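# About Henare Community Kitchen School

We teach people to cook. Mostly grown-ups, sometimes teenagers, and on Saturday mornings anyone tall enough to see over the counter (we do have step stools!). Our classes run out of the old Vuster building, two doors up from the bus stop, and we've been happily filling the stairwell with the smell of onions ever since we moved in.

The school started when Anahera Lowther offered to show a few neighbors how to make bread. Twelve people turned up to a kitchen that fit five, the dough went everywhere, and they all asked when the next one was. Amber Bainbridge was in that first group. She came back the next week with a second oven tray and a list of things she wanted to learn, and now she plans our whole calendar.

## What we teach

Our main course, Weeknights, runs for 15 evenings and covers the food people really eat on a Tuesday: soups, rice, eggs, roast vegetables, a decent stew, and what to do with half a cabbage. You cook every session, and you eat what you cook.

Hideaki Matsuda leads the Japanese home cooking course, and it fills up fast. He begins with stock and stays there for two whole evenings, and people come out of it talking about kelp at parties. Keegan Kingi teaches knife skills and fish. Keegan Whitcombe teaches baking and pastry. Yes, two Keegans – ask for "Fish Keegan" or "Cake Keegan" at the desk and you'll get the right one.

New this spring is Pantry Cooking, all about canned, dried and frozen food. We love this one! Canned fish, beans, coconut milk and tomatoes can carry a great dinner, and the class spends a full evening just tasting different brands side by side and arguing about them.

## Coming along

Classes have 12 places and there's usually a waiting list, so put your name down early. Aprons, knives and ingredients are all included. Tell us about allergies when you book and we'll plan the menu around them. Bring a container with a lid for leftovers, and wear closed shoes.

The spring term is open for booking through the end of April. Come up and say hello!

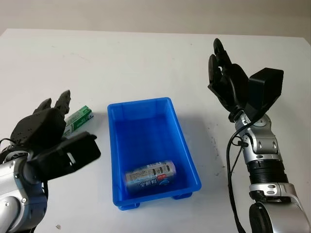
*A can in a blue bin, on a white tabletop.*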